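18th October

Bench 2, standby load survey, continued

Picked this up again after leaving it since May. The question is the same one: how much does the back room draw overnight when everyone has gone home and the equipment is supposedly off. The meter on the sub-panel says more than it should. Octavio wants a figure he can put next to the lighting figure before the lease talk.

Method as before. Each item gets plugged into the Wemen meter alone, left to settle for 20 minutes, then read. If the reading moves I wait and read it again. Anything with a battery gets charged first or the number means nothing. The old Cisent bench supply can't be done this way, it is hardwired, so I used the clamp on the feed and took the average of three readings.

Worst item by far is the drying cabinet. It has a controller that stays awake with the heater off, and the small fan runs too. I had it down in May as "negligible" and I don't know why. Cabinet over one full week on the logger: 1,313 Wh. Same cabinet with the rear rocker off: zero, as you'd hope. The rocker is behind the cabinet and you have to move the glue shelf to get to it, so it stays on.

Second is the Szulc compressor, which has a display and a condensate drain on a timer. One week, 1,635 Wh with the tank isolated. I first wrote that this was lower than the cabinet. It is higher. Order above is wrong, compressor is worst, cabinet second. Leaving the text as is.

The small stuff on the bench (radio, two chargers, label printer, desk lamp with the touch switch) I measured one at a time and then as a group. Group total for the week 325 Wh. The individual readings add up to a bit less than that. Some of them are down at the bottom of what the meter can read, so I trust the group number more.

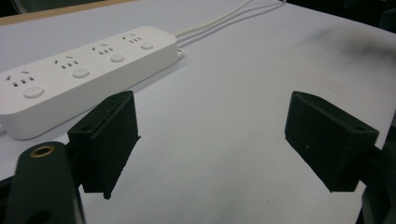 Power strip, white, a push button for each socket group.

Open question is whether switching at the socket is worth doing for the small items. It saves little compared with the compressor. On the other hand it costs nothing and the chargers get warm. The label printer forgets its tape width if it loses power, which annoys people enough that they will leave it on whatever I write on the wall. Lamp and radio don't care.

For the compressor, Octavio Cabrera suggests a contactor on the room light circuit so it drops out with the lights. I don't like it. Somebody works late with only the desk lamp and loses air halfway through a job. I'd sooner have a plain timer with an override button by the door. Istine sells one with the right rating, need to check it will take the starting current and not only the running current.

Also noticed: logger clock is slow against the wall clock. Doesn't matter for weekly totals, would matter if we start looking at the time of day. Reset it before the next run.

To do
Move glue shelf so the rocker can be reached
Price for the timer, ask about starting current
Repeat the Cisent reading with the output disabled, I think it was enabled
Label the breakers on the sub-panel properly, two of them say the same thing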